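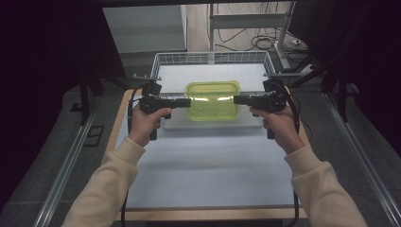
Hands at the white table

About Kiklow

Hi, I'm Venla Vainio, and I run Kiklow, a small ocean swimming school in Kiltholm. We teach grown-ups how to be comfortable in the sea. If you can already do a few laps of a pool but the thought of waves makes your stomach flip, you're pretty much who I had in mind when I started this (hello, and welcome!).

I get asked about the name a lot. It was the noise my little brother used to make when he went under, a sort of gulp with a k at each end, and my family has used it as a word ever since. "I got kiklowed out there." When I had to put something on the business form I couldn't think of anything better, and now it's on the towels, so we're stuck with it.

How it started

I grew up near the water but I was a pool kid. I swam for my school, I did the early mornings, I smelled of chlorine until I was twenty-something. Then a friend talked me into an ocean swim one March, when it was much too cold, and I panicked about a minute in. I could swim for an hour without stopping and I could not make myself put my face in the water. I went back to shore holding on to her float and ate a whole bag of chips in the car.

What bugged me afterward was how little my pool training had to do with any of it. I didn't know how to look up and see where I was going. I had no idea what a rip current looked like from the sand, or that you could learn to spot one. I'd never been slapped in the mouth by a wave in the middle of a breath. So I spent a long time learning all that, got my rescue certificate and then my teaching certificate, and began taking friends out, then friends of friends. At some point people I'd never met were calling my cell phone and I figured I'd better get insurance.

So far 492 people have finished our beginner course. I know because I write every name in the same green notebook, which is getting pretty fat.

Where we swim

We start everybody at Bukhari Pool, up the hill from the harbor. It's an old place with a shallow end that goes on forever, and the heaters in the changing rooms work most of the time. We rent two lanes in the evening and do the first part of the course there – floating, breathing to both sides, treading water, swimming with your eyes up, getting bumped around by other swimmers on purpose. That last one gets pretty loud.

After that we move down to Clokitz Cove. It faces away from the worst of the wind and it has a sandy bottom, and you can walk a long way out before it gets deep. It's not a lake, though. You'll get some chop in the afternoons and there's a pull along the rocks at the north end when the tide is going out, and we use that for teaching (from the beach first, then from a safe distance in the water). I've been swimming there for years and I still stand and look at it for a good while before anybody gets wet.

If the cove isn't right on the day, we don't go in. We'll send a text by 6 a.m. and either move to the pool or pick another morning. You won't lose your money, and please don't be mad at whoever sent the text. I have called off sessions under a bright blue sky with the water looking like glass from the parking lot, and I'd do it again.

Who teaches

There are five of us now, me included. All of us hold a current rescue certificate and all of us retake the timed swim and the tow test every year, which I complain about more than anyone. Two of the team came to us as students. One had never been in water over her waist before she signed up, and these days she leads the nervous starters group and is so much better at it than I am, because she remembers exactly what it felt like.

We never take more than 10 swimmers into the sea in one group, and there are always at least two teachers with them plus one person on a paddleboard. On the beach there's a bag with the first aid kit, the foil blankets, and a truly enormous thermos.

What we teach

The beginner course is four weeks long. By the end of it I want you to be able to stand on a beach you've never seen before and make a decent decision about whether to swim there. That means reading the flags, talking to the lifeguards (they like being asked, go talk to them!), finding the rips, picking your way in and your way out, and knowing what you'll do if your plan falls apart. We spend a lot of time on floating. People sometimes get a bit impatient with how much floating there is, and I let them be impatient, and then we float some more.

We also run:

Longer swims, for people who've done the course and want company and a bit of distance
Winter dips, which are short and come with a lot of talking about getting warm again afterward
Beach talks for schools, walking clubs and anyone else who'll have us, all done with dry feet

We don't do race training. I've tried it and I'm not a good person to shout splits at you from a kayak. If that's what you're looking for, send me an email anyway and I'll point you to somebody who loves it.

What it's like to come along

You'll need a swimsuit or wetsuit, goggles you've worn before, and something warm with a hood. We lend out bright caps and tow floats, and everybody wears both, including the teachers. We have some wetsuits to borrow too, but the sizes in the middle go fast, so tell us early.

Tell us about your health stuff on the form, even if it seems small. Asthma, fainting, a shoulder that pops out, all of it. Hardly anything means you can't swim with us, but it changes who I put next to you.

And if you get to the edge of the water and don't want to go in, you can sit on the sand with the thermos. Plenty of people have done that on their first morning. One man did it three mornings in a row and then walked straight in on the fourth like he'd been doing it all his life, and he now sends me pictures from beaches all over the place.

Getting in touch

Use the form on our contact page or leave a message on the office phone. I'm usually in the water until midmorning and I answer everything after lunch. New course dates go up on the calendar page as soon as Bukhari Pool has confirmed our lanes, and you can put your name on the waiting list at any time.

Come swim with us!

Venla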